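How to Budget for a Small Robot Work Cell Without Blowing It on the Arm

August 14, 2018
By Els De Bruijn
202 shares | 2 comments

I get asked about money more than anything else on this site, so let's do money. Specifically, how to plan the budget for a first bench-top automation setup when you've got one room, a modest pot of cash and a boss who thinks the robot is the expensive part. (It is the most expensive single line. It just isn't most of the bill!)

My own first attempt went badly. I was at a small shop called Ellano back then, I had a quote from Herner for a nice little arm, and I put that number on a sheet, added a bit for shipping and sent it upstairs. Approved the same afternoon. I was thrilled for maybe a week, and then I started needing a table.

Step 1. Write down the job in one sentence

Before you open a single catalog, write what the thing has to do. Mine now always look like this: "Take a drawer out of a parts organizer, set it down on the bench, put it back." One sentence, with the object in it and the motion in it. If you need a second sentence, you're probably budgeting for two projects and should price them on two sheets.

Stick that sentence at the top of your spreadsheet and leave it there. Every time a sales rep offers you something shiny, go back and read it.

Step 2. Price the bench first

Yes, first. Start with what the work sits on and go outward:

- the table or frame
- a work surface you can wipe down and swap when it gets scratched
- rails or mounts, plus all the bolts and brackets
- lighting
- power strips and cable runs
- the actual objects you'll be handling, and spares of every one

That last line is the one people skip. Plastic drawers crack. Lids go missing. Buy at least two of whatever you're handling, and buy them in the same order, because the maker may change the mold on you and then your second organizer is a hair different from your first. I lost most of October to that once.

Step 3. Price the hands before the arm

Grippers come in every shape and price, and the right one depends on your sentence from Step 1. A small drawer with a thin lip needs something very different from a cardboard box. Get quotes for grippers first, check how wide they open and what they weigh, and only then look at arms that can carry them.

Try the job by hand too, if you can get hold of hand-held grippers. An hour of pulling drawers with them will teach you more than a week of spec sheets - you find out fast whether one hand can manage or whether you need a second one to steady things. If it takes two, your arm line just doubled, and you want to know that now.

Step 4. Now the arm

Get three quotes. I usually ask Herner and Overgaard and then one shop I've never dealt with. Ask each of them the same questions:

What's in the box, and what's sold separately? Is the controller included? Are the cables long enough to reach from the floor to the bench? What does a replacement cable cost, and how long does it take to get here? Is the software a one-time fee or a yearly one?

Overgaard once sent me a quote that looked wonderful until I got to the cable page.

Step 5. Add the boring money

I set aside $2000 on a small cell for things I can't name yet. Adalberto Bragança, who taught me most of what I know about purchasing, keeps his on a separate tab called Kimau after his first project, which ran out of cash before the lights went in. Call yours what you like, but make it a real line with a real number. If you hide it inside the other lines, somebody will trim it.

Training time goes here as well. So does floor space, if your building charges departments for it (mine did, I had no idea).

Step 6. Split the order in two

Bench, surface, grippers and test objects in the first order. Arm and controller in the second, once you've spent some time doing the job at the bench. You may pay a little more in shipping. You'll also get to change your mind about reach and payload while it's still free to do so, and I've changed mine on nearly every build.

Send both orders to your boss as one plan though, with both totals on the front page. Getting the second half approved as a surprise is no fun for anybody.
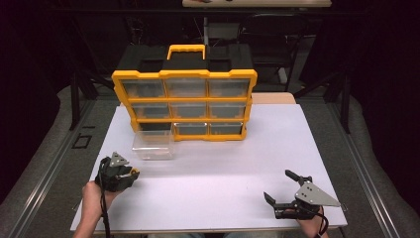
Should I buy used to save money on a first setup?

For the table, rails and lights, go ahead, and check that everything is square before you pay. I'd buy the grippers and the arm new the first time, so you have a warranty and someone to call.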